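Monday, late

What a day on the water! Efren picked me up in the dark and we were launched at Dollton before the gulls were awake, with the lake flat as paint and a little mist hanging off the point. First walleye of the season for me, 2 fish before coffee, both on the chartreuse jig I almost left at home. 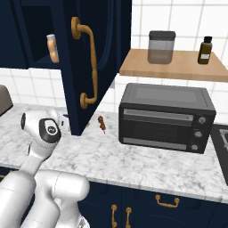

Then the wind swung and we ran up to the Padilla weed edge, where Efren's uncle Reynaldo always did well in August. He was right!! I had a smallmouth jump twice and throw the hook at the net, and I didn't even mind, I was laughing so hard. Efren got his at 36 cm, mine went 35, and I'll be hearing about that centimeter until the ice comes.

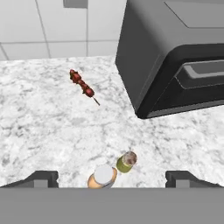 Kept three walleye for supper and let all the bass go. Corina wants hers with lemon and dill, I want mine in cracker crumbs. I keep going back and forth about the kitchen too, and pale gray tile behind a marble counter looks so clean, but I fillet fish, and I'd be scrubbing that grout until midnight. Anyway, the crumbs won. 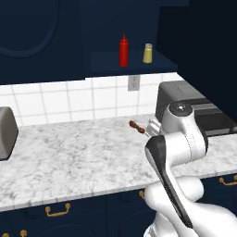
Want to try Plamarel next, from shore, after dark, with the big floating plugs. Puspita had a pike follow right to her boots there. Must respool the small reel and find my other headlamp.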